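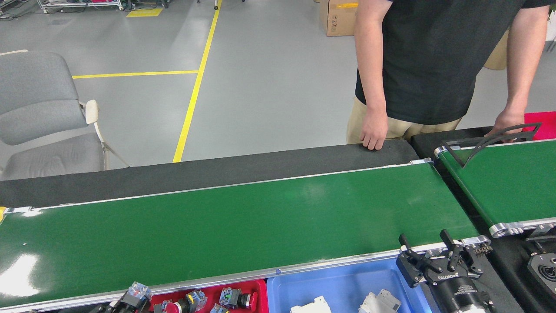 Robots That Sort: A Look at the Eynon Kit

145 shares | 6 comments

Think about the last time you put away a big pile of toy bricks. You picked one up, looked at it, and dropped it in the right box. Then you did it again, and again, until you were bored. Your eyes, your brain and your hand were all working, even if you were thinking about lunch.

Factories and warehouses have a lot of jobs like that. Small parts come in and have to be picked up, checked and put in the right place. Some companies now use robots to help. The Eynon kit is one of the things they can buy to get started. It is made by a company called Hakedine, and it comes with the main pieces a sorting robot needs.

What is in the kit?

The Eynon kit has a robot arm, a gripper, a camera, a short conveyor belt and a computer program called Vatolus. The buyer supplies the room, the power and the things to be sorted.

A kit is different from a finished machine. If you buy a toaster, you plug it in and make toast. If you buy a robot kit, you have to put it together and then teach it the job. That can take a few days. Hakedine sends a person to help with the first part.

The gripper

A gripper is the robot's hand. Most grippers look very little like your hand. Many have only two fingers, and the fingers do one thing: they close and they open. Inside the body of the gripper is a motor that moves them.

Two fingers are enough for a lot of jobs. Try it yourself. Hold your thumb and one finger like a crab claw and pick up a pencil, then an eraser, then a coin lying flat on the table. The pencil and the eraser are easy. The coin is hard. Robots have trouble with flat things too.

The gripper also has to know how hard to squeeze. If it squeezes too little, the part falls. If it squeezes too much, the part might crack. On the Eynon kit you can set the squeeze from 1 to 100. A plastic switch needs a low number. A heavy metal block needs a higher one.

The conveyor belt

A conveyor belt is a long loop of material that goes around rollers. When the rollers turn, the top of the belt moves along and carries things with it. You have seen one at the grocery store checkout. The rails along the sides hold the belt in place, and some have parts fixed across the top to guide things along.

Belts in factories are often one plain color, such as green. A plain background makes it easier for a camera to pick out what is on top. Shiny belts can be a problem, though. When a bright lamp shines on one, a white patch shows up, and the camera may not be able to see a part inside that patch. People who set up robots spend a lot of time moving lamps.

What does it sort?

One good first job is switches. Machines in factories are full of them. There are push buttons, switches you turn, and clear blocks that fit behind the buttons and carry the electricity. There is also the emergency stop, which is a big red button shaped like a mushroom. It is made that way so that a person can find it fast and hit it with a whole hand. When it is pressed, the machine stops.

Switches are good practice for a robot. They come in different shapes, and many are small enough for a two-finger gripper. They can be sorted into colored bins, so one kind goes in red and another in blue. The color makes it easy for people to see if the robot has made a mistake.

How does it learn?

A robot arm does only what its program tells it to do. With Vatolus, there are 2 ways to teach it.

The first way is to type in each step. Go to this spot. Close the fingers. Go up. Go to the bin. Open the fingers. This works if the part is always in the same place.

The second way is to show it. A person moves the arm through the job many times, and the program saves what the camera saw and how the arm moved. Later it uses all of those turns to work out what to do when a part is lying in a new place. For the switch job, Hakedine says to show it 145 times. That sounds like a lot, but you needed plenty of tries before you could tie your shoes.

We asked the people who use one

Listudside is a repair shop that fixes old factory control panels. It bought an Eynon kit to sort used switches. Zahira Raju runs the sorting room there.

"It is slower than I am," she said. "I can sort a full bin before it gets halfway. But it will keep going while I do the testing, and the testing is the part that needs me."

Her coworker Irfan Pattinasarany did most of the teaching. He said the clear blocks were the hardest, as the camera could see the belt right through them. He had to show the robot those again on their own.

Do people still have work to do?

Yes. People build the line, move the belts to where they should be, fill the bins and fix what breaks. If two switches are stuck together, a person pulls them apart. If a part falls on the floor, the robot does not know it is there.

People also keep things safe. Many workshops have yellow lines on the floor to show where to walk. You should never reach toward a robot arm when it is running, even a small one. It can't always tell that your hand is not a part.

Is it any good?

We think the Eynon kit is good at easy, steady jobs. It picks up most small parts well. The instructions are clear, and the pictures in them are large. The belt is quiet enough to talk over.

It is not so good with flat parts or see-through ones. The cable from the camera is too short - we had to move the computer closer. And the teaching takes patience.

Words to know

Gripper: the part of a robot that picks things up.
Conveyor belt: a moving loop that carries things.
Emergency stop: a button that stops a machine right away.
Program: the steps a computer follows.

Written by Adi Subramaniam. Checked by Rizal Teoh.

Comments (6)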